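How to Set Up Two Tables as One Long Work Surface

By Sarmīte Lepik
Last updated 19th February

A single long table is expensive and hard to get up a staircase. Two ordinary tables pushed together will do the same job if they are the same height and are set level with each other. This page covers measuring, leveling, joining and laying out the surface for a room where people use a computer part of the day and do hand work the rest of it.

You will need a tape measure, a long straightedge or spirit level, a pencil, felt pads, a screwdriver, two flat joining plates with short screws, and a clean cloth.

Measure the room first

Measure the wall you want to use at table height, not at the floor. Baseboards, radiators and window sills all change the number. Our wall came to 116 inches. Write down where the outlets are as well, measured from one corner.

Leave at least 30 inches behind the chairs so that a person can stand up and get past. If a door opens into the room, swing it all the way and mark on the floor where its edge ends up.

Now measure the tables. Check the height at all four corners of each one. Two tables of the same model can differ by a quarter inch if one has been used on carpet and the feet have worn or been screwed in.

Decide what the surface is for

Sort your tasks by what they need from the table. Writing and computer work need a firm edge at elbow height and very little depth. Cutting, folding and mending need depth and a smooth top with nothing standing on it. Fabric catches on a raised seam, so if you plan to spread out clothes or cloth, try to keep that work on one table and away from the join.

Run your palm over the top before you put any cloth on it. Sand rough spots lightly with fine paper, wipe off the dust, and let the surface dry fully if you used a damp cloth.

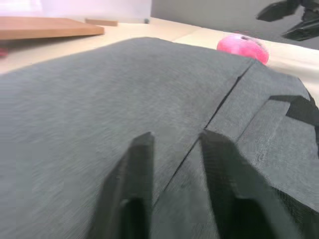

Gray fabric spread out on the tabletop.

Level the tables

1. Put both tables in place with a hand's width between them.
2. Lay the level across the first table, lengthwise and then crosswise. Adjust the feet until it reads true both ways.
3. Do the same with the second table.
4. Slide the tables together and lay the straightedge over the seam in three places. Look for light under it.
5. If one side is low, raise the two legs nearest the seam with felt pads. Add one pad at a time and check again.

Do not fix a height difference by planing or sanding the higher edge. On most tables the finish is thin and the bare material below it will swell.

If your tables have fixed feet and the floor slopes, Kári Juhl, who fitted out the reading room at Drumwood, recommends cutting shims from thin plastic sheet. Cardboard works for a week or two and then flattens.

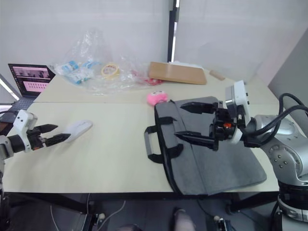

Join them

Tables on a hard floor drift apart. You will see it first as a dark line that was not there before, and soon after that pens start to fall through.

Turn each table over on a blanket and check how thick the top is. Your screws must be shorter than that by a comfortable margin. Mark the screw holes with the plates in position, drill shallow pilot holes, and fix the plates to one table only. Stand both tables up again, push them together, check the level, and then put in the remaining screws from below. It is easier with a second person holding the tops flush.

If you rent the tables or do not want holes in them, strap the neighboring legs together with hook-and-loop tape, once near the top and once near the floor. This holds well enough for desk work. It is not enough for a sewing machine. 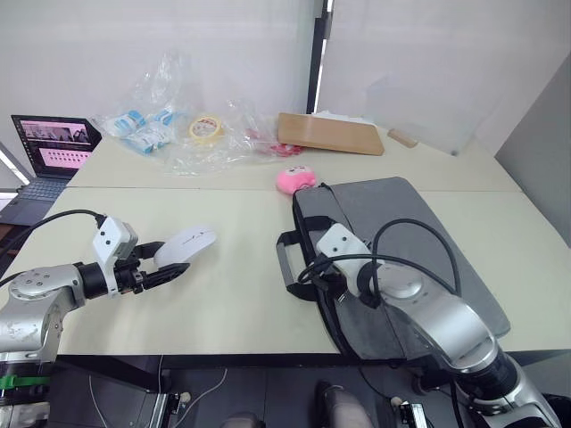 Two tables end to end against a white wall, with the mouse on the nearer one.

Sort out the cables

Run power along the wall side and keep it off the floor where chairs roll. A power strip can be screwed to the underside of the top at the back, with its cord going straight to the outlet. Do not plug one strip into another.

Leave slack in any cable that crosses the join - enough that you can pull the tables apart to clean without unplugging anything.

Set the mouse and keyboard up on one table, with the mouse well clear of the seam. Even a level join can be felt through a mouse, and the pointer may jump as it crosses. A thin mat helps if you have no room to move over.
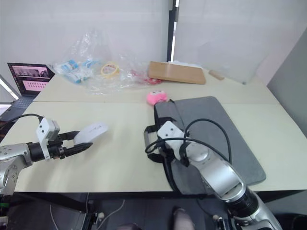

Keep it in order

Wipe the top once a week with a barely damp cloth and dry it. Pay attention to the seam, where crumbs and thread collect. An old gift card slid along the gap brings most of it up.

Check the level again after the first month, and any time the tables are moved. Retighten the plate screws by hand.

Common problems

The surface rocks when someone leans on it: one leg is off the floor. Press down on each corner in turn to find it, then adjust the foot or add a pad.

The tops are level but the front edges do not line up: loosen the plates, push both tables back against the same straight board, and tighten again.

The seam scratches forearms: round the sharp corner with two or three light strokes of fine sandpaper, or cover it with clear tape and replace the tape when it lifts.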